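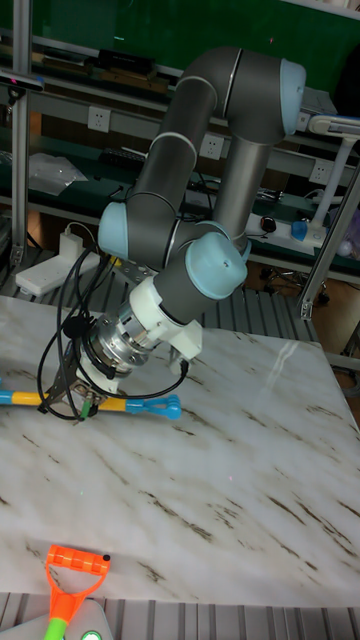 Sandbox season is winding down, and that means the toy tool wash is back! If you joined us in the spring you know how this goes, and if you're new, welcome, you picked a good month to start. Every October we bring in the shovels from the play yard, get the grit off them and put them away clean so they're ready to go when the sand thaws. It's one of my favorite jobs of the whole year, partly because the colors come up so bright. The long one with the yellow middle and the blue ends looks terrific against the white tabletop, and so does the orange D-shaped grip on the lime green shaft. Who wouldn't want to dig with those?

We'll be at the Magalhães Room again, the one with the marble-patterned table, and the doors open at 3. Come for ten minutes or stay until we lock up. Kids are very welcome (mine would like it known that they are in charge of bubbles). Please park on the Trosteck side, as the front lot is still torn up.

A few things we learned last time. Warm water and ordinary dish soap do nearly all the work. Sand loves to hide where the shaft meets the grip, so give that spot an extra scrub with an old toothbrush, and then rinse it and scrub it again. Don't soak anything with a paper label you'd like to keep. And go easy on the scouring pads, which left fine scratches all over the big buckets in the spring and made them harder to clean afterward. A plain sponge is plenty.
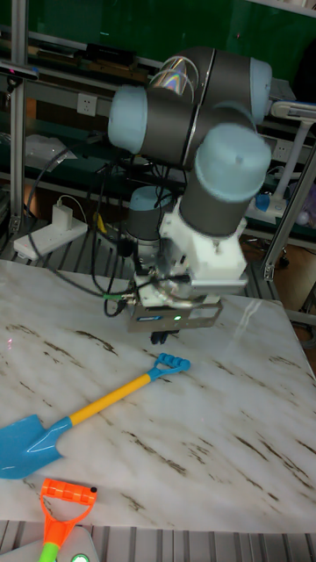
Once the tools are clean they need a good long dry, lying flat on towels, handles and all. Turn them over at least once! We put a batch away too early last fall and the whole bin smelled like a pond when we opened it. Overnight is best if you're taking a batch home with you, and yes, please do take a batch home if you have the space. Bring it back any time before the end of the month.

We'll be sorting as we go, too. Shovels and rakes go in the long Gratico bins, molds and sifters in the short ones, and anything cracked goes in the box by the door. Cracked plastic gets sharp, so don't try to save it with tape, even if it's a favorite. If you find initials on a handle, set that one aside and we'll post a list so it can get home. Last year 7 of them found their owners, including one little rake that had been missing for two whole summers.
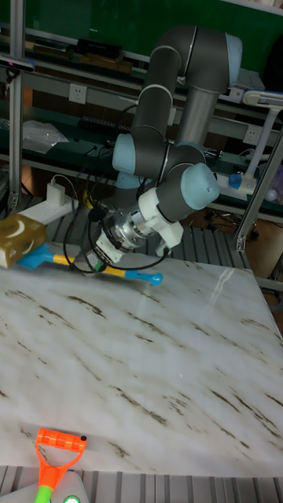
A yellow-shafted toy with blue ends, and a sponge with a crescent on top.

What to bring: a towel or two you don't mind getting sandy, an old toothbrush, and a sponge if you have a spare. We have soap and tubs. We could really use more mesh bags for the little molds, the kind onions come in, so start saving them now. If you have outgrown sand toys of your own in decent shape, bring those along and they'll go straight into the wash with everything else. The Urer Street play yard is hoping for a second set of digging tools next year, and long-handled ones are at the top of their wish list.

Cocoa and popcorn afterward, outside if it's nice. See you there!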